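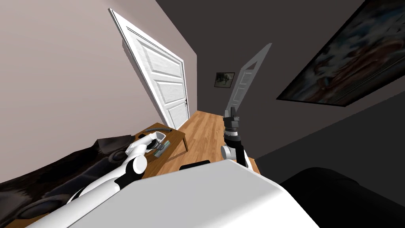
1. Operator control. Benedek Vida reported on the change to grip scaling in the Nurmi teleoperation client. Closing force now follows the trigger in a straight line, with a cap set per object class. The living room scene was used for review. With the left gripper closed on the small white cup-like object just over the tabletop, and the bottle lying next to it, Oona Niskanen asked that the cap for light objects be lowered. Agreed. Raimo Räsänen to edit the class table before the next build.

2. Logging. The September set has 2916 accepted episodes against a target of 4000. Marjatta Miettinen noted that three operators still end episodes by closing the client - the last commands are then lost. A stop key will be added.
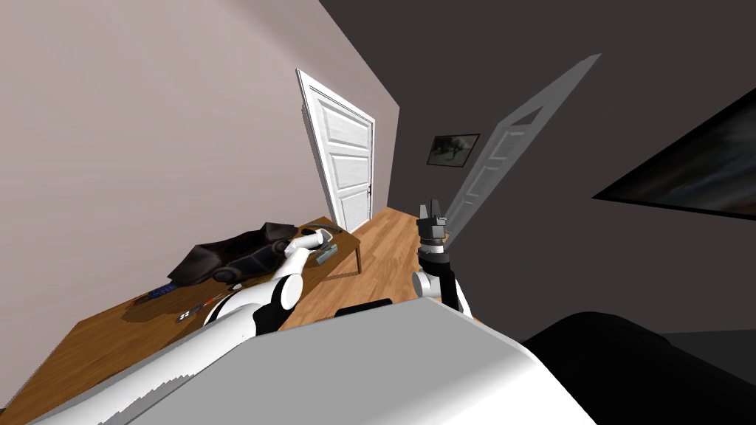 3. Idle arm policy. Aino Karppinen proposed that an arm not needed for a task be held in a fixed pose and its commands masked in training. Oona Niskanen preferred to keep the commands, as two-handed tasks start in the next set. On cloth tasks the point matters more: the left gripper is over the black cloth while the right one stands fingers up, well clear of the table. Masking was accepted for one-handed tasks only. Benedek Vida to write the rule.

4. Other business. Sternstead has asked for the operator guide. Draft to be sent by 5th November - Marjatta Miettinen.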